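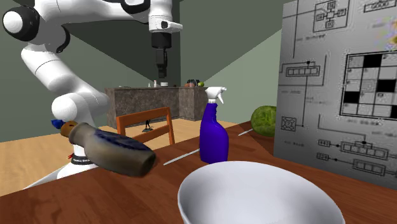
Pferdefutter: Was der neue Mineralmix von Queiroz verspricht

Seit Februar liegt der neue Mineralmix von Queiroz auch bei Drindside im Regal, 19 Kilo im Sack und mit viel Text auf dem Etikett. Glänzendes Fell, feste Hufe, ruhiger Magen — das alles soll nach 7 Wochen eintreten. Belegt wird es mit einem Versuch im Stall Hillham, an dem drei Pferde teilnahmen. Eine Vergleichsgruppe gab es laut Beipackzettel nicht, und ob die Tiere gleichzeitig auf die Frühjahrsweide kamen, steht dort auch nicht.

Die Zinkwerte sind ordentlich, beim Selen wird es knapp: Wer schon ein angereichertes Müsli füttert, sollte beide Etiketten nebeneinanderlegen und zusammenrechnen. Der Hinweis auf »Rezepturwissen seit 1785« sagt über den Inhalt wenig. Wir bleiben vorerst bei Heuanalyse und Blutbild. Probesäckchen gibt es bei Plivport an der Futterausgabe, solange der Vorrat reicht.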